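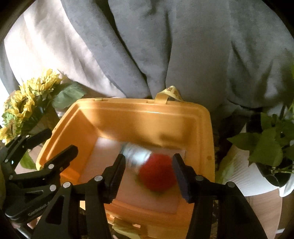
Gray cloth and an open orange-yellow plastic container with a thick rim.

Small habits for keeping a camera drone happy at home

My drone spends far more of its life on a shelf in the back room than it does in the air, and I suspect yours does too. Most of the trouble I've had with it came from the shelf part. So, some housekeeping tips from the workbench end of the hobby (flying advice you can get from people who are better at it than me!).

Batteries first. I used to charge everything to 100 percent the minute I got home, feeling very organized, and then it would rain for two weekends straight. Lithium packs don't like sitting full. I now leave mine a bit over half and top them up the morning I fly. If yours discharges itself after a few days, great, but check the manual before you count on it. And a puffy battery is finished. Don't squeeze it, don't charge it "one last time," take it to a battery drop-off.

Label the packs, too. I put a strip of masking tape on each one with a letter and the month I bought it. When pack B started dropping from 74 percent to nearly nothing in a couple of minutes last July, I knew which one to retire.

Propellers: run a fingertip along the front edge of every blade with the battery out. A nick you can barely see, you can usually feel. I replace them in matched sets and throw the old ones away the same day, otherwise they creep back into the spares bag. Ask me how I know.

For dust and grass bits, a soft, dry paintbrush does nearly everything. I picked that up from Didier Caron at the Prustthorpe flying field, who keeps one in his shirt pocket. Go easy with canned air around the motors and the camera mount, and never tip the can. Sand is a different animal. If a motor feels gritty when you turn it by hand, leave it alone until you've cleaned it out properly.

The lens gets a microfiber cloth that does no other job. Mine lives in a zip bag, because the one that lived loose in the case picked up grit and left a lovely little scratch on a filter.

Memory cards! Copy them off the night you fly. I once found 3,111 photos on a single card, roughly half of them of the same barn in Evcombe, and sorting them ate an entire Tuesday evening.

Last one, and it's dull: check for updates at the kitchen table, the night before, with the battery and the controller both charged. I've stood in a wet field watching a progress bar while Inès Boyer ate my sandwiches, and I don't recommend it. Spare screws go in an old mint tin, lid taped shut.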